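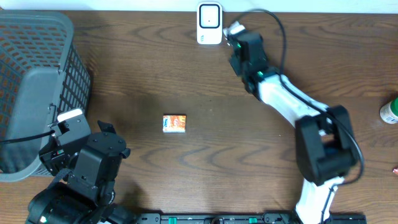 Re: [wards-talk] Clillell by-election recount

Date: Sep 1, 2022

On the recount question, I went back to the declared figures last night. A few points below the quote.

> The margin in Clillell was 57 votes. As I read the rules the losing
> side can ask for a full recount at any time in the month after the
> declaration, so why has the Venska campaign not done it? They only
> need to make up 57 out of 3886. There were also 170 rejected papers,
> three times the margin.

The month you have in mind is for a petition to the court. A recount has to be asked for at the count itself, before the result is read out. The Venska agent asked for one bundle check, got it, and the margin went from 36 to 57 against them. After that they let the declaration go ahead.

The 170 rejected papers are not all doubtful ones. Most were blank. The rest had votes for two candidates or no official mark, and the agents were shown every one before it was ruled out. To change the result on those alone you would need nearly all the non-blank ones to go the same way, and I can't see a court going along with that.

A petition is still possible but it costs a good deal up front, and you have to say what went wrong. "It was close" is not a ground. The one thing I would look at is the postal votes from Tasimholm, where the packs went out late. The same happened in February and the council promised a new printer. If anyone on the list lives there and got their pack after the weekend, please write to me off list with the date on the envelope.

I have no strong view on whether they should petition. The seat is up again in the spring anyway — the new boundaries come in then and half of Clillell moves across to Alhassan.

Recent threads on this list
Alhassan boundary map, second draft
Late postal packs in Tasimholm
Hustings dates wanted
Counting hall parking
Rules for tellers at the door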